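Ticket: Visa appointment confirmation keeps reverting to "pending" on the Skula consular portal
Opened Aug 27, 2025
Status: Closed by submitter
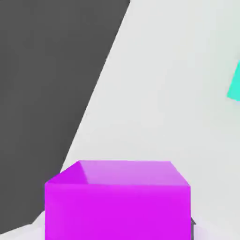 Hi all, it's me again with the consular booking page. Our office handles travel paperwork for the Jarnusine cultural delegation, and I've been trying to lock in interview slots at the Flivska embassy through the Skula portal. I pick a slot, I get the confirmation screen, and by the next login it has gone back to "pending." The pending badge is a magenta box, nearly the same shade as the front of that cube up top, so believe me, I spot it the second the page loads! Two applications are affected, both diplomatic category. The ordinary visitor ones are fine.

What I've tried so far: logged out and in, cleared the cache, switched browsers, used the desktop in the back office instead of my laptop. Same result everywhere. I also re-uploaded the note from the foreign ministry, in case it was the attachment (the limit is 80 pages and ours isn't anywhere near that).

Update 1
Support asked whether the delegation's accreditation had been renewed. Yes, it was renewed in February, and the letter is in the file under Supporting Documents. They also asked me to check the sponsoring mission field. Mine says Ekanayake Liaison Office, spelled correctly, picked from the drop-down and not typed in.

Update 2
OK, some progress. I called the embassy's front desk and they can see both bookings on their side as confirmed. So the slots exist — it's only our view that's wrong. That's a relief, but I still can't print the entry letters, and the guards at the gate won't let anyone in without one. Could somebody bump the priority on this, please? The interviews are in 3 days.

Update 3
Support came back and said the sponsoring mission had been moved to a new category after the two governments changed their reciprocity rules, and the old category was still attached to our account. They asked me to open Account, then Mission Details, pick the new category, save, and log in again. I did that and the first application flipped to confirmed right away. The second one stayed pending until I opened it and pressed Resubmit (no new fee, thank goodness).

Both letters are printed and sitting on my desk. I'm closing this one, but please put a line about the category change on the login page — I'd have saved myself a whole morning on hold, and I bet other delegations are going to run into it too.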